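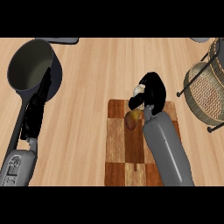 Lunch club moves to Pundik Hall from September

The Prillar Road lunch club will move to Pundik Hall when it starts again in September. The old church room has served us well, but the kitchen there has one working oven and the lease runs out at the end of the summer.

Pundik Hall seats 80 people, which is double what we have now. There is a level entrance from the car park and a hearing loop in the main room. The number 6 bus stops outside. Anyone who needs a lift should ring the office by noon the day before, as they do at present.

The price of a two-course meal stays at £4. Tea and coffee are included. Menus will go up on the noticeboard each fortnight and there will always be a meat-free choice — please tell us about allergies when you book and not on the day.

Kiprono Rweyemamu will run the kitchen. He cooked at the Duan Street day centre until it closed and many members will know his lentil soup. He would like to hear from anyone with a few hours spare for peeling, serving or washing up. A food hygiene certificate is needed for kitchen work and the club pays for the course.

The summer raffle and plant sale raised £1,741. Most of it will go on plates, trays and a second hot cupboard. The rest is being kept back for the Christmas meal.

The last lunch in the church room is cottage pie, followed by plum crumble. Places are limited to 40 as usual. Booking forms for the new term are at the office and at Nidiritz Library, by the front desk.

Posted July 27, 2023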